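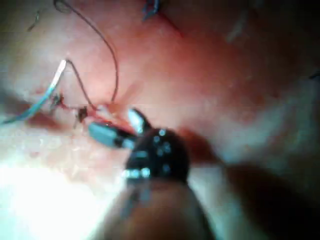
## Session 3: Recording suturing demonstrations

Handout by Bhavana Menon. Revised 26 September 2024.

The policy learns from paired streams: instrument video and joint positions from both arms. Each group records 70 demonstrations on the Lelix bench. An episode is one stitch, from needle pickup to cut tails.

**Before recording**

1. Home both arms and zero the jaw encoders.
2. Check the clock offset between video and kinematics. Reject anything over 8 ms.
3. Enter the operator code and the pad number.

**While recording**

- Leave existing knots and threads in the field. The learner has to cope with clutter, and with glare off the surface.
- Keep the jaw tips in view when approaching a thread.
- If a needle is dropped, continue. Mark the episode `recovery`; do not delete it.

### Handover segment

Label the start at the first jaw motion toward the needle and the end when the giving jaws are fully open. Disputed boundaries go to Lakshmi Naidu. 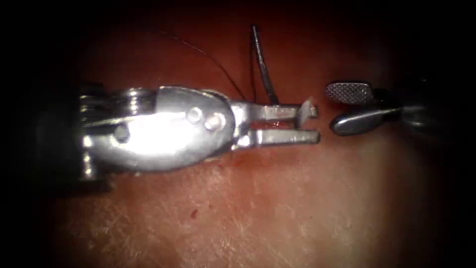

*Fig. 2. Needle driver (left) and grasper (right), needle upright, thread trailing to the upper left.*

The pooled set holds 565 episodes. Hold out by operator, never by random episode. Upload to the Vernada folder before the October lab.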